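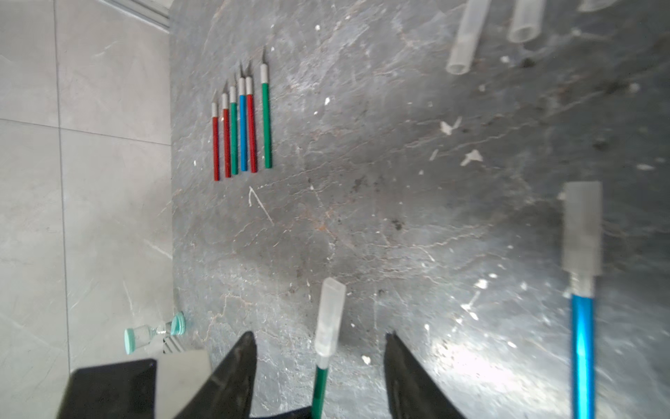

What are the bench rules for sharp hand tools?

The bench rules are the short list of things we ask everyone to follow when a robot arm at Pasatari is working with blades, needles or scrapers. They apply to staff, students and visitors in the same way. The full text has 17 points and hangs beside the door of each cell. This page answers what people ask us most often.

Who may start a session with blades?

Any operator who has passed the blade module. The module takes one morning and ends with a practical check. If your last check is older than one year, you must repeat it before you book the cell.

Must the caps be on the knives?

It depends on the task. For picking, sorting and handing over, every knife wears its cap. For tasks where the cap is taken off or put on, the blades may be bare, but then no person reaches over the work surface while the arm has power. Write "bare blades" in the booking so that the next group knows it.

Can I put a knife straight again with my hand during a run?

No. Press the hold button, wait for the steady amber light, and only then reach in. We know that it costs time. Two of our three reported cuts last year happened in this moment, when somebody wanted to correct a small thing quickly.

What is the speed limit?

Inside the blade zone the arm moves at 70 millimetres per second or less. The limit is set in the Bornora controller and operators cannot change it. Please do not ask the night shift for the password, they do not have it either.

How hard may the gripper close?

Use the lowest force which holds the tool safely. For round metal handles we begin with the profile named "slim handle" and go up one step at a time. A handle that turns in the fingers is a reason to stop the run and look at the finger pads.

Do I need gloves?

Cut-resistant gloves are needed when you lay out the tools and when you collect them. They are not needed at the teleoperation desk. Please take your own size, the drawers are marked.

Where do used blades go?

In the yellow sharps box under the bench, never in the normal bin, also not when wrapped in tape. When the box is full to the line, close it and call extension 165.

What do I do if a cap or a blade falls on the floor?

Stop the arm first. Pick up a blade with the magnetic wand. A cap may be picked up by hand after you have seen that it is empty. If you cannot find a blade, the cell stays closed until it is found, and you write this in the log.

Is a near miss also reported?

Yes, with form 1135, on the same day. It has only one page. Your name is asked so that we can call you with questions, it is not used for anything else.

Whom can I ask if a rule does not fit my task?

Write to Nilmini Barua, who keeps the rules up to date. She reads requests for exceptions every Friday. Until you have her answer in writing, the normal rule is valid.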